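The **Plirnau hand trials** were a series of comparative tests of robotic end effectors carried out at the Spanos workshop under the direction of Gerasimos Karamanlidis. The trials set a multi-fingered hand against two simpler grippers on the same arm, using a fixed set of small-parts handling tasks. They are best known for the Plirnau slot task, in which items are placed in and taken out of a divided cardboard box.

## Background

Spanos had used parallel-jaw grippers for most of its sorting and kitting work. These were cheap to repair and easy to program, but they needed clearance on both sides of an object, and staff often had to rearrange trays before a job could be run. Karamanlidis proposed a direct comparison after a customer asked for parts to be picked from packaging as it arrived, with the original dividers left in place.

Earlier comparisons at the workshop had changed the arm and the gripper together, which made the results hard to read. The Plirnau trials kept the arm, its mounting position and the control software the same throughout. Only the end effector and its wrist adaptor were swapped.

## Equipment

Three end effectors were entered:

- **Helell parallel gripper** – a two-jaw electric unit with interchangeable fingertips. It served as the baseline.
- **Helell suction head** – a single-cup vacuum tool, tested with two cup sizes.
- **Dinamton hand** – a jointed hand with an opposable thumb, driven by tendons.

The Dinamton hand was the heaviest of the three, and the arm's speed limit was lowered to suit it. The same limit was then applied to the other two tools so that cycle times could be compared.

Wrist-mounted and overhead cameras were both tried during set-up. The overhead view gave a steadier picture of the whole work area but lost sight of the fingertips whenever the hand passed over a slot. The wrist view was adopted for the scored runs.

## Test tasks

The programme had 4 tasks. In the first, flat objects were lifted from a bare tabletop. In the second, cylinders were stood upright on a marked spot. The third was the slot task, and the fourth repeated it with the box turned by an angle the operator did not enter into the controller.

Each attempt was scored as complete, partial or failed. An attempt was partial if the object reached the correct slot but came to rest on top of a divider, or if the box was shifted by more than 6 mm. Objects dropped outside the box counted as failures, whatever the cause.

## Results

The scored runs came to 400 attempts, of which 219 were on the two slot tasks. The suction head was fastest on flat objects and had no failures in the first task. It did poorly with cylinders, where the cup often sealed on one side only.

The parallel gripper was the most consistent tool overall. Its main weakness was in the slot tasks, where the outside of the jaws caught on the dividers. Narrower fingertips reduced the problem but bent under load and had to be replaced partway through the programme.

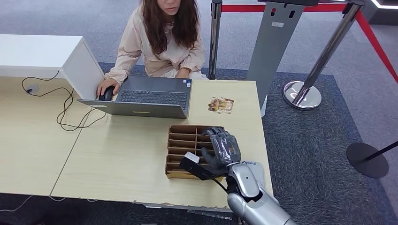 The Dinamton hand was slower than either Helell tool and needed the most attention between runs. Its advantage lay in approach angle: it could take hold of an object from above with the thumb and one finger, leaving the remaining fingers curled clear of the box. In the turned-box task it recorded fewer failures than the parallel gripper, although its number of partial results was higher. Most of these came from the box being nudged.

Calibration drift was noted with all three tools. Karamanlidis attributed it to small movements in the wrist camera bracket and recommended a check at the start of every session and again after each tool change.

## Later use

Spanos kept the parallel gripper as its standard tool and bought a second Dinamton hand for jobs involving divided packaging. The slot task was written up as a short procedure in June and has since been used at the workshop to check new fingertips and controller updates. A revised version adds a second box with deeper compartments – the scoring rules are otherwise the same.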